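Turners and flat tools - README

What's in here
Notes and pictures for the kitchen utensil passing sets, the long-handled end of the drawer. Slotted turners, flat sticks, spatula-type things. Spoons are in their own folder, don't mix them in pls. Ladles too.

Started in September at Kuvville, on the white table. Nivville set has the same folder layout but different tools, see the other README.

Status: usable. Labels for the pale tools still being checked (Đức Lý).

Contents
clips/ - 621 clips, short, one pass or attempted pass each
stills/ - pulled from the clips, not every clip has one
tools.csv - one row per utensil: working name, colour, length class, slotted y/n, hanging hole y/n
passes.csv - one row per clip: which tool, which end was offered, outcome
notes.txt - Killian's running notes. Half in French, sorry

57 clips are marked "redo" in passes.csv. Leave them in the folder but skip them for anything you want to count on. Mostly wrong tool name typed in at the start of the session.

Naming the tools
We went back and forth on this. Turner, egg flip, fish slice, spatula, all the same thing depending who you ask. Rosalinda's rule, and it stands:
- slots in the head = turner
- flat and no slots = spatula
- no real head, just a strip = stick
If you can't tell from the clip put "flat tool" and move on. Do not guess. "Egg flip" was used in the first batch and has been swapped out everywhere except notes.txt.

Colour is what you see, not what's on the packet. Beige, tan and pale wood are three seperate values in tools.csv. Material column is only filled in where someone had the tool in front of them.

Which end is offered
handle_first - handle toward the one recieving, head at the giver's end
head_first - the other way round
side_on - offered across the middle
unclear - use it, that's what it's for
Rounded end with the hanging hole always counts as the handle. For sticks there's no proper handle, so put "rounded" or "tapered" instead and leave the rest of the row alone. 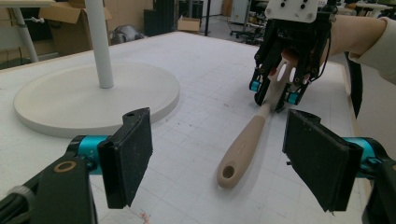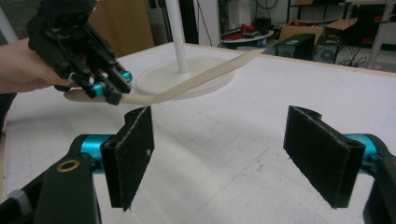

Long flat tools over the white table. First one: beige, slotted head, handle toward the near side. Second: pale wooden strip, rounded one end, tapered the other.

Outcome values
taken - tool has changed hands and is clear of the giver
dropped - includes slides onto the table
kept - giver still has it at the end of the clip
cut - clip stops too early to say
A still on its own is never enough for outcome. Go back to the clip. Gaspard found a bunch filled in from stills only, those have been blanked.

Known problems
- Pale tools on a white table. Edges wash out, worst with the thin strips. If you're drawing outlines, zoom in and go slow.
- Slots: outline the whole head, ignore the holes. Early outlines cut the slots out, they've been redone but there may be strays. Tell me if you hit one.
- Length class is short/medium/long by eye. Not measured. Don't use it as a measurement.
- Grid squares on the table haven't been measured either so please don't scale off them.
- 4 tools in tools.csv have no clips yet. They're in the Kulkarni box, waiting on a free afternoon.
- Handles with a bit of bend in them (thin ones esp.) are still down as "straight" in some rows. Column is going to be dropped.

Using it
Fine for grasp end / handover labelling, tool naming, outline practice. Not much good for cooking, there's no food in any of it and no stove. If you want utensils in use, ask Vangelis about the Plenum kitchen set.

Split is by tool, not by clip. Keep it that way or the same turner ends up on both sides. Around 400 clips in train, the rest divided between val and test, list is in splits.txt. Redo clips are in the list but flagged.

Changes
v3 - "stick" added as a tool name, side_on added
v2 - slots no longer cut out of the outlines, colours tidied
v1 - first batch

To do
- finish pale tool check
- translate notes.txt, or at least the bits about the slotted ones
- drop the straight/bent column
- photos of each tool by itself for tools.csv

Questions to Rosalinda Galang for naming, Gaspard Coste for anything in passes.csv. Thursday is the best day to catch either.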